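Ninddale共享工坊发布家用机械臂项目“Skevgate”阶段说明:能抓牙膏,离能用还远

Ninddale共享工坊,三月

Ninddale共享工坊今日公布自制机械臂项目Skevgate的第二份阶段说明。先把话放在前面:本项目目前没有可供出售的产品,没有众筹计划,也不建议任何人照着现有图纸做一台放进自家浴室。工坊愿意公开的,是到目前为止做成了哪些部分,以及哪些部分我们自己也不太相信。

Skevgate的起点很普通。工坊成员希望用业余时间和不太贵的零件,搭一台能在家里收拾小件物品的机械臂,比如洗手台上的牙膏、桌上的笔帽、到处滚的小瓶子。过去一段时间,这类设想在各种演示视频里已经“实现”过很多遍。视频通常很短,背景音乐很好听,机械手拿起一样东西,放下,结束。至于拍了多少遍,换一管牙膏还行不行,片子里一般不讲。我们看多了,决定自己做一遍,把账也记清楚。

目前的硬件账目如下。整机零件花费879元,不含工坊原有的打印机、焊台和一台旧电脑,也不含人工。如果把人工算进去,这个数字会难看得多,所以请不要拿879元去和任何商用设备比较,那样比没有意义。臂体结构参考了Wirnatow公开的一套关节图纸,改动集中在腕部:原设计的走线槽太窄,线一多就顶住外壳,转到某个角度便会发涩。第一版腕部打印件裂了,第二版加厚之后没有再裂,但重量上去了,末端下垂也更明显。这个问题还没有解决,眼下靠软件补偿凑合。

夹爪是争论最多的部分。一派主张用最简单的两片平行夹板,便宜,坏了十分钟就能换;另一派主张用弯曲的黑色指节结构,说是能顺着物体的形状包过去。最后仿真里采用的是后一种。发布这份说明时,反对意见仍然成立:指节多,销钉就多,松动的地方也多,装配时少拧半圈,后面调试就要多花一个晚上。

仿真先行是工坊定下的规矩。任何抓取动作,先在电脑里跑,跑不过就不上实物。仿真里摆的都是日常杂物,木质台面上有一枚银色徽章和一小截橙色圆柱,牙膏管则是本轮的主角。选牙膏,理由是它很讨厌:管身软硬不均,尾部压扁,前面还印着字,夹的位置稍有偏差,指尖就会挡住一半标识,对靠印刷图案认东西的识别程序很不友好。
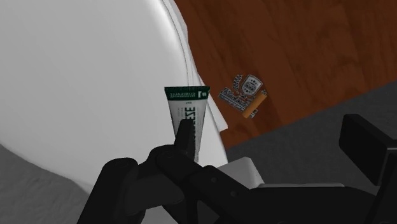

Mahama看过仿真结果后的意见很直接:仿真里的牙膏不会被挤出来。管子在电脑里差不多就是一块硬板,摩擦系数是人填的,光照又平又匀,这样的成功率只能说明程序没有写错,说明不了机械手会拿牙膏。Mahama还问,用掉一半、瘪下去的那种管子打算怎么建模,要是不建,就别在标题里写“牙膏”两个字。

工坊接受这条意见的大部分。本轮仿真测试共安排20次抓取,每次改动牙膏管的初始位置和朝向。有2次失败,都出在指尖接触管身的那一步。按常见的写法,这里应该换算成一个漂亮的百分比,再配一句“表现稳定”。我们不打算这样写。20次太少,物体只有一种,参数又是同一批人调的,这个结果只够让我们决定继续做下去。标题里的“牙膏”保留了,后面那半句是应Mahama的要求加上的。

关于“自动化”这个词,也想多说几句。项目早期的宣传稿里写过“自主整理家居”,现已撤下。Skevgate目前的动作由人指定目标,程序规划路径,再由人按下确认键。中间任何一步不对,它会停在原地等人,不会自己想办法。把这叫作自主,我们觉得脸红。撤稿之后有成员抱怨新说法不好听,报名来帮忙的人会变少。可能会的。

安全方面同样没有太多可以夸口的。实物臂体已经装好急停按钮,行程也做了软件限位,但软件限位依赖编码器读数,而编码器用的是便宜货,断电重启之后需要手动归零。忘记归零会怎样,工坊用一只纸箱试过,纸箱没有保住。在加装机械限位之前,实物调试一律在隔板后面进行,未成年人不参与上电环节。这条规定写在工坊门口,也请前来参观的朋友遵守。

下一阶段的工作排在六月之前,内容不多。先把牙膏管换成可以变形的模型,哪怕粗糙一些;再把光照打乱,加上反光和阴影,看看识别程序还认不认得出管身上的字;腕部准备改用金属件,预算还没有着落。实物抓取要等这些都过了再谈,我们不为它定日期。以前定过,没有一次赶上。

图纸、零件清单和仿真参数会随本说明一并公开,失败的那2次记录也在里面,没有剪辑。清单上标了“慎买”的几项,是我们买过又后悔的,舵机支架尤其如此:孔位与标称尺寸对不上,每个都得重新扩孔,粉末还容易掉进轴承。有更好替代品的朋友,欢迎告诉我们,最好是自己用过的,转发商品链接就不必了。

有意重复本轮测试的工坊和个人,可以直接使用公开文件,不需要申请。唯一的请求是把失败次数一起写出来。如果您的成功率比我们高很多,请附上完整录像,我们会看完。

Ninddale共享工坊为会员制自助工坊,提供木工、电子和三维打印工位,晚上七点后开放给项目小组使用。Skevgate项目组每月向会员通报一次进度,通报内容以工坊公告栏张贴的版本为准。媒体如需引用本说明,请勿使用“家用机器人即将普及”一类标题,我们没有说过这句话。

联系方式:Ninddale共享工坊前台,注明“Skevgate项目”。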